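Forum Cocardes & Hangars > Aviation militaire > Matériels et doctrine

Sujet : Leurres remorqués, utiles ou hors de prix ?

plumeau_gris
Je relis la brochure de Trurnemo sur leur leurre remorqué. Trois pages de superlatifs, une courbe sans échelle et pas une ligne sur ce que devient le câble en virage serré. Quelqu'un a un avis moins publicitaire ?

vent_de_travers
Le câble, on le coupe et on n'en parle plus. C'est surtout le comptable qui souffre.

Tonton_Mach
Pas d'accord. À Grollcombe, en août, le conférencier expliquait que la manœuvre reste possible tant qu'on accepte de bouder certains angles. Vu du bar, ça paraissait limpide.

plumeau_gris
« Bouder certains angles » face à un missile, j'adore. Tu as noté lesquels ?

Tonton_Mach
J'ai noté le prix du sandwich : 9 euros.

rivet_pop

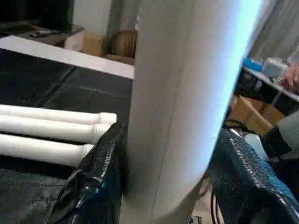
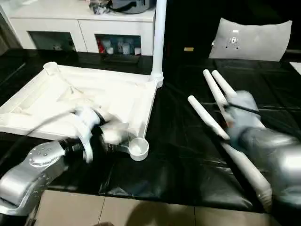

Pour revenir au leurre, le vrai sujet est le logement sous l'aile, dont la brochure Trurnemo ne dit pas un mot. Chaque point d'emport occupé par un conteneur, c'est une charge de moins, et le client découvre ça après la signature. Prenez un cylindre tout bête, comme le blanc de la première photo, avec sa fine ligne verticale : à vous de loger là-dedans le treuil, le câble et l'électronique, puis on reparlera du catalogue.

vent_de_travers
Campos y arrive bien avec son modèle largable. Pas de câble, pas de treuil, pas de drame.

rivet_pop
Et une durée de vie de yaourt ouvert. Le largable aide pendant quelques secondes, le remorqué reste derrière toi.

Tonton_Mach
Sauf quand on l'a coupé, cf. plus haut.

plumeau_gris
Donc, si je résume vos deux écoles, il faut emporter les deux et laisser les bombes à la maison.

vent_de_travers
C'est la doctrine Rastton, paraît-il. 1000 pages, relues par 3 personnes.

rivet_pop
J'en ai lu 20. Le chapitre sur les câbles renvoie à une annexe, et l'annexe manque dans ma version. Si quelqu'un l'a, je prends.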